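Plusmont Picking Arm Outage: Frequently Asked Questions

Last updated September. Will keep adding to this as questions come in, so check back before you ring the desk.

What happened?

Short version. The picking arm in Aisle 2 at the Foltelton site dropped its grip on a carton while travelling at full speed, and then kept going as if it still had it. Carton went over the guard rail and landed in the walkway. No one was in the walkway. No one hurt. Arm is locked out and will stay that way until we're satisfied.

Was it the gripper or the software?

Both, sort of. The suction cup on the number two head had a split in the lip. Small one, you'd miss it unless you bent the rubber back. It held fine on flat taped cardboard and let go on anything with a seam or a loose flap. That's the mechanical half.

The software half is worse. The vacuum sensor saw the pressure drop and did report it. The controller was set to ignore drops shorter than a set time, to stop nuisance trips, and somebody had wound that setting out to 1000 milliseconds during commissioning and never wound it back. A full second. Arm covers a lot of ground in a second.

Who changed the setting?

Not going to name anyone and it doesn't matter much. It was changed by the integrator (Badawi) with our okay, in writing, as a temporary thing. The note saying "temporary" was in an email and not in the job file. We've asked for every temporary setting to go in the job file from now on. They've agreed.

Why didn't the light curtain stop it?

Light curtain stops the arm when a person breaks the beam. It did nothing here as nothing broke the beam until the carton did, and by then the carton was already on its way out. The curtain tripped correctly and the arm stopped correctly. Just too late to be any help. A curtain doesn't catch freight, that's the rail's job, and the rail is too low. See further down.

Is the arm safe to walk past now?

Yes. Isolated at the main switch, air dumped, personal locks on. Do not take a lock off that isn't yours. If you see a lock missing, tell Rania El Khatib straight away, any hour.

Please still use the long way round through Dispatch. The floor tape is there for a reason, and we've had people ducking under it at smoko.

Can I get my gloves/drink bottle/whatever out of the cell?

No. Ask Rania. She'll get it out when the techs next go in.

How are orders going out in the meantime?

By hand. All the small parcel work has moved to the hand racks until the arm's back.

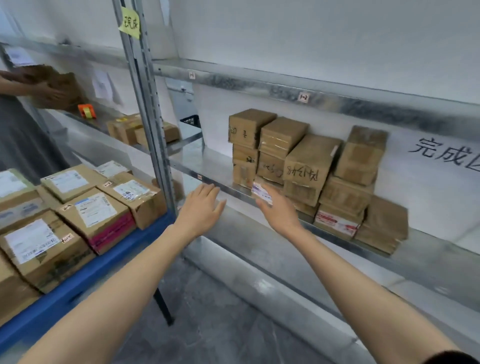
Manual picking is slower and we know it. The cut-off for same-day has moved forward to 2 pm and will stay there till further notice. Customers have been told. What we need from pickers is the same thing the arm needed and didn't get, a proper hold on the item before you move it. Uneven piles are the ones to watch, especially where there's a small packet on the front edge of the shelf with cartons stacked over it, or a box on the end of a run that's tilting out. Steady the stack with your free hand, then draw the small one out. Don't yank. If a pile is higher than you like, take it down and restack, nobody is timing you.

What do I do if a carton falls while I'm hand picking?

Let it fall. Really. Don't grab at it, don't stick a foot out. Stock can be replaced. Then put it aside for a damage check and fill in the short form, not the long one. Long one is for injuries and near misses involving a person.

Was this reported as a near miss?

Yes, same shift. It was logged as a dangerous incident first up and then reclassified after the safety reps had a look. We've kept the first version on file as well so no one can say it was quietly watered down.

Had it happened before?

Afraid so. Going back through the logs there were 23 short vacuum drops in the fortnight before, all under the one-second mark, all ignored by the controller. Most of them the cup re-sealed and the carton got where it was going. The log was there the whole time. There was no alarm attached to it and no one had been asked to read it.

Two pickers had also mentioned cartons landing crooked on the belt. That got put down to bad tape. It should have been followed up and we're sorry it wasn't.

What about the other arm?

The one in Aisle 5 is a different make with a finger gripper, no vacuum. Different controller too. We stopped it anyway for a shift while the settings were compared against the original sheet. They matched. It's running.

What's being fixed?

On the arm: new cups on every head. Vacuum drop time back to the original 40 milliseconds. Any drop past that and the arm stops where it is and calls a person over, no retries. Travel speed capped on the leg nearest the walkway. Second vacuum sensor, on its own wiring, so we aren't relying on the one.

On the cell: higher mesh on the walkway side, floor to well above the top of the arm's swing. The old rail was designed to keep people out and did that, but wasn't ever assessed for thrown items. It will be this time. Kultico are making the panels.

On us: cup inspection goes on the pre-start, with a photo of what a good lip looks like and what a bad one looks like. Vacuum log gets read at the start of each day shift by the shift lead, signed.

Won't 40 milliseconds bring back all the false stops?

Probably a few, yes. That's why it was changed in the first place, the arm was stopping every few minutes on dusty cartons and people were fed up. The plan is to fix the dust and the cups instead of the number. If it stops a lot we want it to stop a lot, and we want to hear about it. Nobody on the floor is to touch that setting. It's passworded now, it wasnt before.

How often were the cups meant to be changed?

Supplier sheet for our cups says inspect weekly, replace on condition. Weekly inspection was on the maintenance plan as a line item, "check cups". It got ticked every week. The check being done was whether the cups were there. That's a fault in how the line was written and we've rewritten it: bend the lip back the whole way round, look for splits, hardening, shine. Any doubt, bin it. They're cheap.

When will the arm be back?

Don't have a date. Mesh panels are the hold-up. After they're in there's a load test on a run of scrap cartons, flat ones, seamed ones, badly taped ones, and it has to go a full shift without a drop. Then it runs with someone on the stop button for 15 shifts. Then normal. If it fails any part of that we start the part again.

Will there be overtime?

Yes, optional. Sheet is at the supervisors' window. If you've got wrist or shoulder trouble say so before you put your name down, hand picking a full shift after months of minding a belt is hard on the arms and we've already had one sore elbow. Rotate every two hours. Yes even if you feel fine.

I'm a casual, does this affect my shifts?

If anything there's more work. Nobody is being dropped off the roster on account of the arm being down. You'll need the hand racks induction first if you started after it went in, takes half an hour, paid.

Are we going to get rid of the arm?

No. It's been asked a lot. It does the heavy repeat lifting we were wrecking backs on, and it'll keep doing that. It was badly set up for where it was and we let that slide.

Can I refuse to work near it when it comes back?

You can stop work any time you've got a reasonable concern about a serious risk to health or safety, same as always. Tell your supervisor or a safety rep and stay available for other work while it's sorted. You won't be marked down for it. If anyone suggests otherwise, ring Rania directly.

Can I see the incident report?

Yes. Printed copy in the lunch room, in the yellow folder. Please leave it there, the first one walked. It's got the log extract, the photos of the split cup and the Badawi email with names blacked out. The drawing of the new mesh will be added when Kultico send the final one, the one in there now is a draft and has the gate on the wrong side.

What if I notice something wrong with a robot, anything at all?

Hit the stop. Then tell someone. In that order. Crooked cartons, hissing, a noise it didn't make yesterday, dropping things, slow to let go. You don't need to be right. If it was nothing it costs us ten minutes.

Hissing in particular. A few of you have said since that you'd heard it for days and thought it was normal. It isn't.

My question's not here

Write it on the sheet next to the folder or catch Rania El Khatib, usually in the Dispatch office before 9 am and on the floor after that. Answers will go up on this page.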